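OCCUPATIONAL HEALTH 2 -- Week 6 handout
Posture and lighting at the bench
E. Harries

Read before the seminar. Bring last weeks sheet too, we didn't finish it.

1. Standing work

Bench height first. Light assembly: a bit below elbow. Fine work: at elbow or slightly above. Heavy work: well below, so body weight can help. Most shops buy one height for everybody and then wonder about the sick days.

Reach zones -- near zone is what the forearm sweeps with the elbow at your side. Far zone is full arm. Anything picked up all day goes in the near zone. Far zone for things touched a few times a shift.

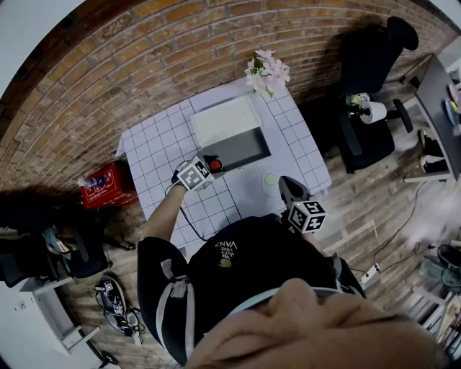 Neck: the one students forget. Head tipped forward means the muscles at the back of the neck are holding it up the whole time. Static load, poor blood flow, ache by mid afternoon. Fixes in order of cost: raise the work, tilt the work, move the person, rotate the job.

Case: Zellby packing line. 96 staff asked, 40 reported neck or shoulder pain in the past month. Managers wanted to buy mats. Mats are for feet and legs!! Read the Zellby sheet and say what you would of done first.

2. Overhead light

Two questions -- how much, and where does it come from. Students always answer the first and skip the second.

Glare: direct (you see the lamp) or reflected (you see the lamp in the work). Shiny surfaces make the second kind worse. People lean to dodge it and then you are back to section 1.

Shadows: lamp behind the worker = own head and hands shade the task. Lamp to the side, or two from different sides, is better. Check from the workers eye level, not from the doorway.

Older eyes need more light for the same task. Don't set levels by asking the youngest person in the room. 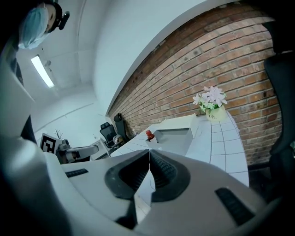

3. Breaks

Short and often beats long and rare. Micro breaks, under a minute, count if the posture really changes. Checking your phone with your head down does not.

Hanedix case: 10 minute break every 100 minutes, complaints dropped, output almost the same. Small site, no control group, so be carefull how you quote it.

For the seminar: pick one job you have done yourself. Sketch the reach zones, mark the lamps, write one change that costs nothing. One page, by hand is fine.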